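**Braided cables: worth it or just noisy?**

**munau_mike**

Okay so my third pair of wired headphones just died, same as the other two. Left ear cuts in and out when I wiggle the cord near the plug. I keep seeing braided replacement cables and half the internet swears by them, the other half says they're a scam. I mostly listen at my desk and sometimes in bed (yes I roll on the cable, I know). Budget is under $100 for the whole deal, so if I have to buy new headphones with a braided cord, that's the ceiling.

What do you all use?

**tapehiss**

The braid has nothing to do with why yours died. It's the strain relief. You can wrap a cable in whatever you want and if the wire bends hard right where it meets the plug it's going to break there, every time. Rubber, fabric, doesn't matter.

Where do you keep your computer, by the way? If it's on the floor you're yanking that plug every time you roll your chair back.

**munau_mike**

...it's on the floor.

**dresser_drawer**

lol

Get a 2 foot extension and leave it plugged into the tower, then plug the headphones into that. If anything gets yanked, it's the cheap thing.

**Priedītis**

I'm going to disagree with tapehiss a little. Strain relief is the big one, sure, but I've had braided cords on everything for years now and the thing they really fix is kinks. My old rubber ones got those permanent curls and then I'd shut them in a drawer or run over them with the chair. The fabric ones just kind of flop back straight.

Downside is they rub on your shirt and you hear it. Zip zip zip, all day long. If you wear a hoodie with a zipper forget it.

**tapehiss**

The rubbing noise is exactly why I went back to rubber! I do transcription for a living and I had one of those cords for maybe a month. Every time I turned my head it was like someone dragging a rope across a desk. A shirt clip helps but then you're the person wearing a shirt clip.

**Priedītis**

I am the person wearing a shirt clip and I'm at peace with it.

**miden_lurker**

Can I ask a dumb question -- do the braided ones fray? My charging cable is braided and it got all fuzzy by the end where the cat chews on it. I'd rather not have fuzz next to my face.

**dresser_drawer**

Not dumb. They do fray if the weave is loose, and once one strand pops it keeps going. A dab of clear nail polish on the spot stops it. Tight weave holds up way better. Mine gets wrapped around my hand and stuffed in a backpack daily and it's still smooth.

Keep the cat out of it though, no cable on earth is cat rated.

**munau_mike**

No cat here, just me and the bed rolling.

Is two-color braid any different from plain black, or is that just looks? I found a used pair near me with a cord like that and the guy says it's an "upgrade."

**Priedītis**

Just looks. Same stuff underneath. I do like the two-color ones for finding the cord in a dark bag, that's about it. White pair with one of those:
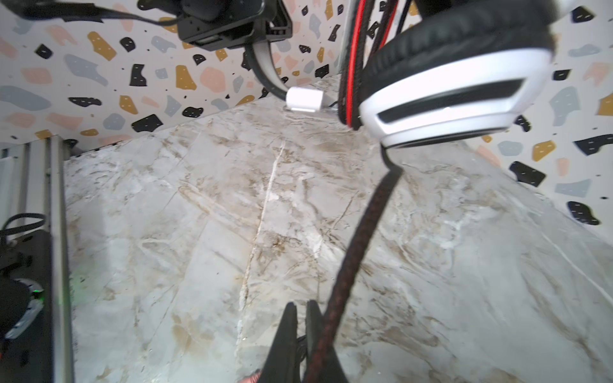

*White over-ears, black and red braided cord.*

**miden_lurker**

Ooh okay, I like that more than I expected to.

**tapehiss**

Looks nice, and I still bet it's loud on a collar.

Mike, with the used pair, ask if the cable comes off at the ear cup. That matters more than the weave. If it's detachable, who cares what dies, you spend ten bucks and move on. If it's soldered in there you're back here in a year with pair number four.

**munau_mike**

Asked him. It's detachable, regular plug, and he'd throw in a spare rubber one. So I can try both and see if the zip zip noise drives me nuts.

**dresser_drawer**

Then buy it. And get the extension. And move the computer off the floor!

**munau_mike**

Two out of three. The desk is tiny, the computer stays where it is.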